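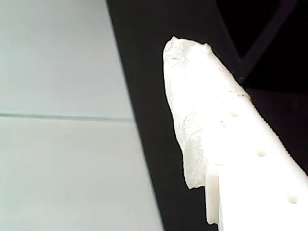
Hi all,

Catching up on the list after a long weekend, so sorry if some of this got covered at the Gandton meetup. Thaddeus wrote:

> Has anybody settled on fingertips for the pick and place round yet?
> Our club has been going back and forth since July and the kids are
> split. Half of them want to leave the printed fingers bare and just
> drive slower. Also, is the Stindon rule sheet final or is there
> another one coming?
>
> Thaddeus Mercado

We're on the padded side of that argument, and I don't think I could talk my bunch out of it now if I tried. Bare plastic is fine on anything with flat sides. Give it something round and shiny and you're asking two hard edges to hold on along a couple of thin lines, and the kids get tired of chasing things under the bench. With something squishy on the fingers you can be a little off on your angle and still have a decent shot at it.

The thing I'd tell a new team is to pick the padding first and tune second. We did it backwards last year — got the close position dialed in beautifully, added padding, and then had to redo every single number because the fingers were suddenly fatter. That was a whole Saturday, and the pizza was cold by the time we quit. Write the close position on the whiteboard with the date next to it. Ours is at 1,596 in the servo settings right now, but please don't copy that, it won't mean a thing on your arm.

Our practice round is drop-in-the-box, pretty much the Braltano layout, with whatever was lying around the room as the objects. Chargers are mean! The cord goes wherever it wants and the weight is never where a sixth grader thinks it is.

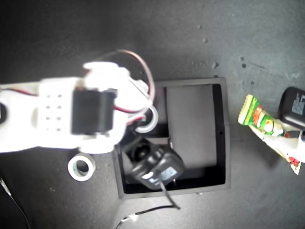 Thaddeus asked me off list whether we let the students choose their own objects or stick to a set list, and whether it's fair to score a charger the same as a roll of tape. We let them choose, and no, I don't think it's fair either, so we give the charger 2 tries before it counts as a miss. The Thorlacius folks may do it differently, speak up if you're reading.

My favorite practice objects are still the printed containers with cartoons on them. They're glossy, they get wider toward one end, and the younger kids will line up for a turn if there's a face on it.

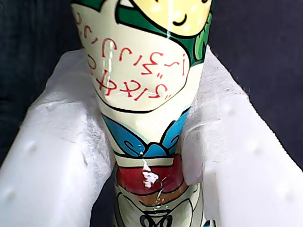 Anything with a taper is worth a whole session by itself, I think. Have them try gripping at three different heights and write down what happens each time, then swap drivers. They'll argue about it all the way to the parking lot.

On the rule sheet, I only have the one that went out on Tue 19 October. If there's a newer one could somebody please post it?

And bring spare foam, we always run out.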